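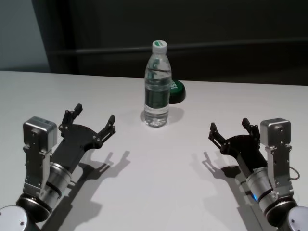 We quit buying bottled water at our house in May. A few people asked how it went, so I'm putting it in one thread.

Background: four of us in a rented duplex in Matomley. We were going through two cases a week in summer. My mother-in-law, Tiruwork, grew up hauling water and was never thrilled about paying for it by the case either.

The reason we bought it was taste. The tap water passes every test the city runs. It also tastes like a swimming pool from June to September.

First thing I tried was a pitcher left in the fridge overnight with the lid off. Free. It helped with the chlorine smell. It did not help when both kids came home from practice and emptied it in one go.

So, two pitchers. One on the top shelf, one in the door. Whoever finishes one refills it. That rule has been followed by the adults.

Second thing was a filter under the sink. Our landlord, Jonas Gisler, said fine as long as I kept the old parts and put them back when we move out. They're in a bag taped inside the cabinet.

The filter I got is a Grotisis, the plain one with no separate faucet. The cartridge is rated for 400 gallons. I wrote the install date on it with a marker.

Install took me most of an evening. The shutoff valve under the sink hadn't been turned in years and dripped when I touched it. Put a towel down before you start. Put a bowl on the towel.

Tsehay Abdella asked about the cost. I haven't done the full math. The cartridge costs less than a month of cases did for us, and we're still on the first one.

Things I miss: grabbing one on the way out the door. We have metal bottles now and somebody has to wash them. The caps get a smell if you close them wet. Leave them open on the rack.

We still keep a few gallon jugs in the hall closet for outages. The main on Wako Street broke last winter and we were dry until 9 p.m. I'm not giving those up.

Eldana Lencho says her building in Arnow has a refill station in the laundry room and the counter on it just passed 4,000. Ours has a laundry room with one working dryer.

If you're renting, ask before you touch the plumbing and get the yes in writing. A text is OK. I took a screenshot of mine.

Next up is the shower head, same chlorine problem. I'll add to this once it's in.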